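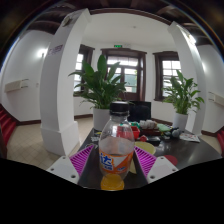
Osbridge Soft Finger Set, for hand-held and bench grippers
Sold as a pair, $39. Club pack (two pairs plus spare screws), $70.

Hi, and thanks for stopping by the shop! I run a student robotics club, and this page is for the ribbed fingers we use at almost every meeting. We started printing them for ourselves, then the club over at Clustilside wanted some, then their rivals wanted some, and now I have a shelf of them and a page on the internet.

The finger is a wedge with slats running across the inside. Push on the flat face and the whole thing bends around whatever you're holding, so you don't need a motor in the finger or any clever code. My students love squeezing them. They will squeeze yours too, so buy the club pack if you have middle schoolers.

What we use them for

Our fall project is called Stultari, and it's a table-clearing challenge. Each team gets a messy tabletop and a list of things to pick up by hand with the gripper, and later they try to get an arm to do the same jobs. Drink bottles are the favorite first pick. They're light, they're smooth, and a half-full one wants to tip if you grab it too high (go for the label, I keep telling them, and they keep going for the cap). After bottles we move on to lids, packets, paper cups and crumpled stuff, and that's where the soft fingers earn their keep.

Last October we ran the challenge with 20 kids and one set of rigid jaws per team, and we spent most of the evening chasing things across the floor. I ordered a better roll of filament the next morning.

The details

Material: flexible filament, printed solid at the base and thin at the slats
Length: 69 mm from base to tip
Color: magenta is what I keep in stock. Ask me about black, it takes a bit longer.
Mounting: screws to any flat plate that matches our hole pattern (drawing is in the box)
Fits: the Mazza hand-held frame straight out of the bag. Other frames may need a drill and some patience.

A few tips from the club

Put both fingers on before you tighten anything, then close the gripper and check that the tips meet. If one sits higher, loosen it and nudge it over.

Wipe them down after drinks practice. Sugary stuff gets in between the slats and then everything sticks to everything, and you get ants. Ask me how I know!

Don't leave them clamped shut over the summer. They'll take a bend and sulk for a week.

Heavy things are a no. A full big water jug will just slide out, and glass is banned at our tables anyway.

Ordering

I print in small batches, so if the button says sold out, send me a note and I'll put you on the next one. School purchase orders are fine. If a slat tears in the first season, mail me the broken finger and I'll swap it, and the kids get to cut the old one open to see what went wrong.

Page updated August 26, 2020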